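Small nook with terrazzo wallpaper: tips for the second one?
Posted by Joar Blomqvist, Feb 5, 2019

Hi all! I'm completely hooked on terrazzo patterns at the moment. Three walls are done in the black, mustard and pale pink flecks, with a grey and white marble-look panel down below and aluminium posts in the corners, and I love the colours together so much that I'm planning another one for my sister's hallway. Hers will be a bit smaller, for keys and phones. 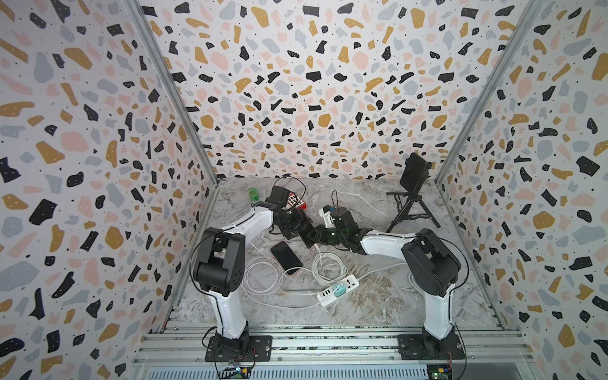

Which should go in first, the wallpaper or the marble panel?

Sigrún Lund
Wallpaper first. Run it a couple of centimetres past where the panel will sit, let it dry overnight, then slide the panel in over the bottom edge. You get a lovely crisp line and any wobbly cutting is hidden. Do the back wall before the sides, and use a fresh blade for every wall (they're cheap, and dull ones tear damp paper). I did a bookcase this way in July and it's still my favourite thing in the house!

Mircea Sârbu
just use contact paper. did mine in 2 hours

Joar Blomqvist
Thanks both, wallpaper first it is! Sigrún, your bookcase sounds gorgeous. One more while I'm here, on the phone side of things. We're big fans of the coral-pink silicone cases, they look fantastic against the speckles, but silicone loves dust and I'd like the new spot to stay nice.
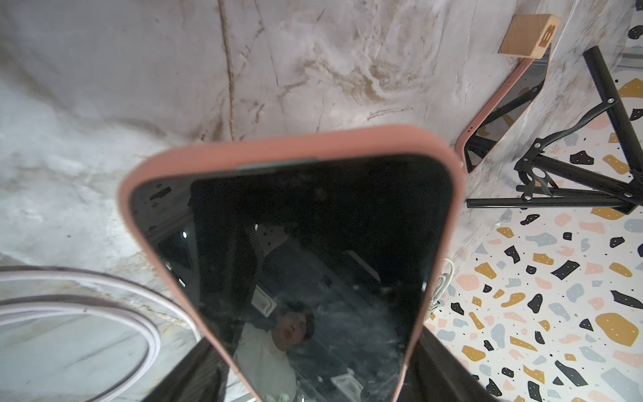

What's the best way to clean silicone phone cases without fading the colour?

Embla Kvam
Lukewarm water and a drop of dish soap. Take the phone out first, rub the case gently with a soft cloth, rinse it and let it air dry fully before the phone goes back in. Skip bleach and anything gritty. For the screen, a dry microfibre cloth gets most smudges off. And do leave a little gap at the back for the charging cable, it makes such a difference to how tidy it all looks!

Mircea Sârbu
what she said. pink shows everything though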